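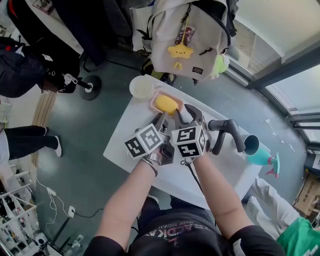 Working position at the table, seen from above. Sponge in its tray.

4. Filling and Lighting the Cescombe Table Burner

4.1 Before you fill

Read this section in full before opening the fuel can. The burner is supplied empty and must be filled by the user before first use.

1. Set the burner on a level surface that does not burn, outdoors or beside an open window.
2. Put out all candles, pilot flames and cigarettes within 60 inches of the burner.
3. Turn the control ring to OFF. The red dot on the ring must line up with the notch on the collar.
4. If the burner has been lit, wait 27 minutes before removing the filler cap. The collar holds heat longer than the bowl does.

CAUTION: Never fill a burner that is lit or warm. Vapor from the fuel can catch fire at a distance from the opening.

4.2 Filling

1. Unscrew the filler cap counterclockwise and lay it with the gasket facing up.
2. Place the supplied funnel in the opening. Do not use a kitchen funnel.
3. Pour in liquid fuel marked Cedex Grade 2, up to the lower line on the sight tube. The tank holds 265 ml at this line.
4. Remove the funnel and replace the cap. Tighten by hand only.
5. Wipe up any spilled fuel and take the cloth outside to dry, away from flame.
6. Close the fuel can and return it to storage before going on to 4.3.

Note: The upper line on the sight tube is used at the factory for leak testing. It is not a fill line.

4.3 Lighting

1. Lift the wind screen and fold it back until it clicks.
2. Turn the control ring to START and wait for the wick to darken evenly.
3. Hold a long match or long-necked lighter to the edge of the wick. Keep your face and sleeves clear of the opening.
4. Lower the wind screen and turn the ring to LOW.
5. After the flame has settled, adjust the ring to the height you want.

If the wick does not light after three tries, turn the ring to OFF and see Section 7, Wick Replacement. Do not add fuel or lighter fluid to the wick.

WARNING: Do not leave the burner unattended while lit. Keep children and pets away. Do not move the burner by its wind screen.

4.4 Putting out the flame

1. Turn the control ring to OFF.
2. Place the snuffer cap over the wick and leave it there until the burner is cool.
3. Never blow on the flame or pour water on it.

4.5 Storage

Drain the tank if the burner will not be used for more than 100 days. Store fuel in its original can, upright, at a temperature below 100 °F. Burners sold with the Chareonsuk ceramic bowl must be stored with the bowl removed and wrapped.

Replacement gaskets, funnels and snuffer caps may be ordered from the Hevumthorpe parts office. Give the serial number stamped under the collar.

Section 4 revised 13 Aug 2008. Approved for issue: Llinos Pugh, Product Safety.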